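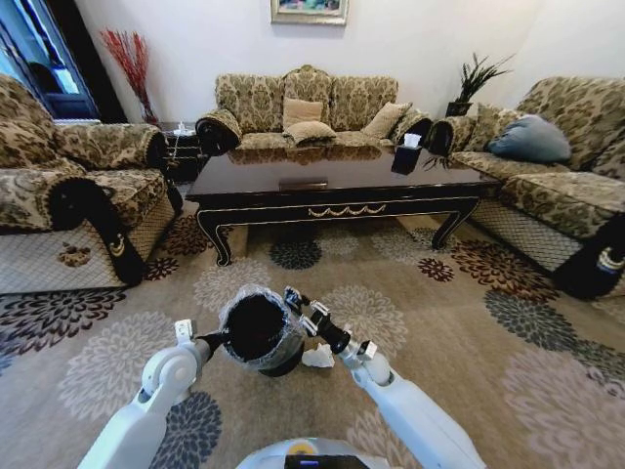

Both grippers on the wrapped cylinder, over the flowered rug in the living room.

I've been to a fair number of lab open days and they tend to blur together (a corridor, a poster, a cookie, another corridor), so I almost skipped the one at Wondlow. I'm so glad I didn't! It was the best afternoon I've had out in ages, and most of it was spent perched on a hallway stool watching a robot try to hold on to things.

Wondlow is the home robotics group out at Murkham, a long low building past the reservoir with a parking lot that floods at one end. I went on April 8, 2019, and got there late because the shuttle stop had moved and the sign hadn't. By the time I had my badge, the introductory talk was half over. I slid into the back row just as they got to the part I'd come for, the method they call Bajwa.

I'd read the short paper on the bus and understood perhaps a third of it, so let me give you the version I came away with. Say you want a two-armed robot to pick up an object wrapped in plastic. Film is miserable stuff for robots. It throws little highlights everywhere, so the depth estimate goes to pieces, and it slides over whatever is underneath, so one hand can have a good grip on the film and no grip at all on the object. The usual approach is to plan both arms from what the camera sees and then go. Bajwa plans only the first arm that way. The second arm waits for the first one to touch, then the first arm gives a small nudge, a few millimeters, and the system looks at what moved. If the whole object shifted, fine, it's a real contact and the second arm comes in opposite. If only the wrapping shifted, it lets go and tries somewhere else.

That's it, pretty much. Touch, nudge, look, commit. I love an idea I can explain to my brother-in-law over dinner.

The training side was more involved and I'm hazier on it. They collected 1738 two-handed grasps, all driven by a person at a set of hand controllers, and each one was labeled afterward with whether the film had slipped. There was a good question from a woman in the front row about whether the labelers agreed with each other. They mostly did, she was told, except on the very slow slips, where the object creeps down through the wrapping over several seconds. Those got their own category, and the model is still bad at them. I liked that they put it on a slide, in big type, instead of leaving it for the appendix.

Then we were let loose on the rooms. There's a bench area called Gotham where all the early work was done (it's painted nearly black, walls and ceiling, to keep reflections down, hence the name) and it was about as cozy as a submarine. The results in there looked terrific. The group's next move was to take the whole thing out of Gotham and into furnished rooms with ordinary daylight and far too much pattern, and see how much of the result survived. That's the part that made me want to write this up.

The living room they were working in could have belonged to one of my great-aunts. Olive-green and cream damask sofas on three sides, black covers on the armrests, a dark coffee table so glossy you could see the cushions in it, and a rug covered in enormous flowers. I wanted to move in. For a vision system it's a nasty place, though. One of the students explained that the tabletop gives you a second sofa upside down, and the rug is worse, with cream and maroon and slate blossoms that the segmentation likes to treat as separate objects. Put a black cylinder in clear film over all of that and you've got crinkly highlights on top and a flower garden behind.

I watched for a good long while. What surprised me was how slow it is between contacts and how quick at the contact itself. An arm drifts in, there's a pause just long enough for you to think it's crashed, then the nudge, so small I missed it the first few times. After a while I learned to watch the crinkles instead of the gripper. If the highlights ran and the dark part stayed put, you knew it was going to back off and try again, and sure enough it did. The kids sitting on the floor next to me were calling it before I could!

Now the numbers, for those of you who asked. In Gotham, on 50 wrapped objects the system hadn't met before, the plan-everything-first version dropped or lost 13, and Bajwa lost four. In the furnished rooms they've done 600 attempts so far and the gap is still there, only narrower, and they wouldn't give me a final figure to print because the analysis isn't finished. Fair enough. The reason it narrows is the bit I found most interesting. The nudge check depends on seeing movement against the background, and over a busy pattern the tracker sometimes grabs onto a petal and reports that nothing moved when something did. So the robot gives up on perfectly good grips. It's being too careful, basically, and that costs time more than it costs objects.

I asked why they don't just put force sensors in the fingertips and be done with it. Apparently I was the umpteenth person to ask! They've tried, and they'd like to try again – but thin film transmits so little force when it slides that the readings were hard to tell from the arm's own wobble. Looking was cheaper and worked better. Somebody behind me muttered that better sensors would fix that, and a rather lively argument broke out, which I enjoyed enormously and didn't follow.

A few practical things if you're thinking of the next one. The stools in the hallway go fast. Coffee is in the front lobby only and you can't carry it through. Gotham is properly dark, so give your eyes a minute before you go down the two steps. The posters are worth reading before the talk if your bus behaves better than mine, especially the one on slow slips, which has a strip of plots I wish I'd photographed. And take the paper copy of the methods handout, the last page has the labeling rules written out in plain language.

The group hopes to have the furnished-room results written up by next April. I've put my name down for the mailing list.

Contact | Copyright 2019, all rights reserved | Back to top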